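3. Bin and Block Layout

3.1 Purpose

The first part of the project compared three ways of holding small parts before sorting: a flat tray, a divided tray and an open bin. This section covers the open bin, which was kept for the final layout. The divided tray was dropped in October after the parts were found to jam against the dividers.

3.2 Parts

All parts are long bars with a rectangular section, cut from stock supplied by Pralitz. Two colors were used, red and dark green. Length was held constant so that color was the only sorting key. Edges were lightly sanded. Bars with chipped corners were set aside and not used in the counts below.

3.3 Bin

The bin is rectangular, gray, metal and open at the top. Plastic bins from Boster were tried first. Their floors bowed under load and the bars slid to the center, so the starting positions were not spread evenly. The metal floor stays flat. Its drawback is noise, which was reduced with a felt sheet under the bin.

3.4 Method

Bars were tipped in by hand from a height of 300 mm and left as they fell. A layout was recorded as "clear" if no bar touched another, "touching" if any two bars met side by side, and "stacked" if one bar rested on another. Small loads were used for the layout study and larger loads for the wear check. The wear check ran to 2,000 drops, with the bars inspected at 1,000.

3.5 Results
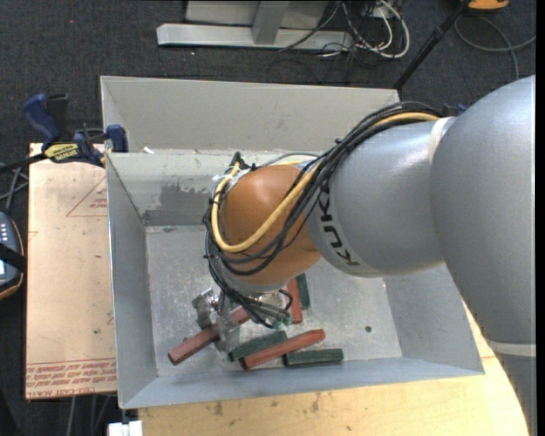 Diagonal positions were more common than positions parallel to a wall. Bars near the front wall were the hardest to classify, as a small overlap looks much like plain contact when viewed at an angle. Two readers scored each layout separately, and 11 layouts were scored again after they disagreed. Most of these were changed from "touching" to "stacked".

At the halfway inspection, wear was limited to the corners. The red finish showed scuffs sooner than the green. Color could still be read on every bar at the end of the wear check.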